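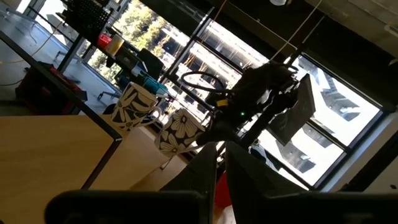

The bus from the station stops at the bottom of the hill, and from there one walks twelve minutes up to Cudwood. I had been told to bring strong shoes and I was glad for the advice, because the lane was full of stones and the grass on both sides was high. At the top there is the old paper mill, a long brick building with a slate roof and a small tower for the bell. The open day started at ten, but at half past nine there was already a queue at the gate.

I have been interested in handmade paper since my years at school, when an aunt gave me a packet of it for letters. I never wrote the letters. The paper was too nice.

Our guide was Eduardo Lumanlan, who came to the mill as an apprentice and is now in charge of the vat room. He speaks softly and one must stand near him. He began with the rags. Cudwood still buys cotton cuttings from a shirt maker, and they are sorted by hand, because one button can spoil a whole sheet. After this they go to the beater, a machine they call Macaraeg after the engineer who repaired it. It makes such a noise that all explanations had to wait until we were in the next room.

The vat room was for me the best part. The vatman lowers the mould into the pulp, lifts it, and gives it a shake to the right and left and then forward and back. The whole movement takes less time than I need to write this sentence. Mr Lumanlan let three visitors try. My own sheet was thick on one side and had a hole on the other, and he said kindly that it would make a good lampshade.

From the vat the sheets go between felts, and then into the press. The drying loft is up a steep stair, 109 steps if you count from the yard as the children in our group did, loudly. Up there it smells of wool and old timber. The sheets hang over ropes of cow hair and the shutters are opened or closed according to the wind. When it is damp, a load can hang there for a week.
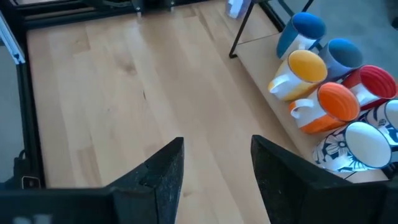

Clelavlow, 19/09/2004

I continue my report from the guest house, as yesterday evening I was too tired to finish it. The second half of the visit was the sample room, where one can touch everything. They keep a book with a piece of every paper made since 1928, I thought first, but I had read my notes wrongly: it has 1,928 pieces, and the oldest of them has no year on it. I liked a blue-grey sheet for wrapping sugar, and a very thin one made for a printer of maps. The firm of Wondus, which binds books in the valley, orders almost 1,000 sheets every winter for its endpapers, and this order alone keeps the vat busy for many days.

There was also a small shop. Writing paper is sold by weight, which I had not seen before. Envelopes are more expensive than I expected, but they are folded there by hand also. I bought cream paper, no envelopes.

Lunch was soup and bread in the yard. A lady beside me had come for the watermarks only, and she held each sheet against the sky before she would eat.

For those who want to go: the mill opens again for visitors in October, when the new moulds will be used for the first time. Groups must write in advance. The loft is not suitable for people who have trouble with stairs, but the vat room and the shop are on the ground floor. The last bus down leaves at ten past five, and it does not wait.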